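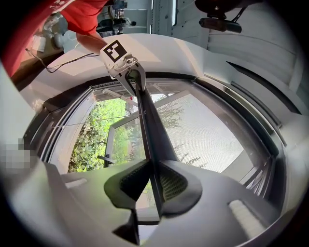 Corinne Nakamura said the window would win. She said it before the club had even voted on a task, and she said it again in September, when the Ferent money came through and everyone else was clapping.

I was inclined to agree with her. The Hornton Robotics Club had a history of picking chores that people already did well and calling them challenges. Last year it was folding napkins. This year it was windows, and the plan was that if one of us worked a window enough times with the grippers in our hands, a machine called Ambrose would pick up the habit.

"Enough times," I said. "How many is that?"

"3,860," said Dev, who had gotten the number off a slide.

We had 451. A few of those were me swearing at a cable.

So on Wed 18 October it was Dev's turn in the harness, and I sat with the laptop and watched him lift both arms like a man being robbed. 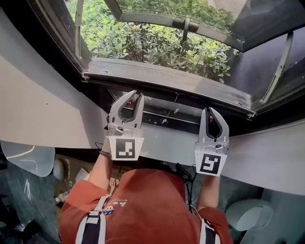 He was slow. He had read somewhere that slow was good, that Ambrose liked slow. I had my doubts that Ambrose liked anything. I had seen Ambrose try a cupboard door for almost 46 minutes and then stop, facing the wall, and the faculty write-up had called it promising.

"Is it recording?" Dev asked.

"It says it is."

"You don't sound sure."

"I'm sure that it says it is."

He started over. Outside somebody was running a leaf blower, and I wondered if that would go in too, if next spring Ambrose would stand at a window and wait for the leaf blower before it made a move.
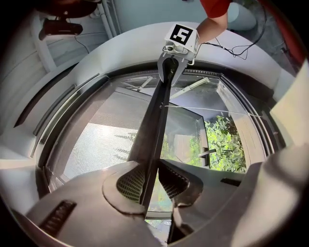 Two grippers and the bar.

By dinner we had six more. Dev rubbed his shoulders and said you could feel it getting better. I asked him which of them was getting better, him or Ambrose, and he thought about it longer than I expected.

Corinne texted to ask for the score. I typed 457, then looked at the window – still open, and it was getting cold – and put down the phone and went over and shut it with my hand.

Home | Stories | Archive | Submit | Contact

Filed under: Short Fiction, Campus, Machines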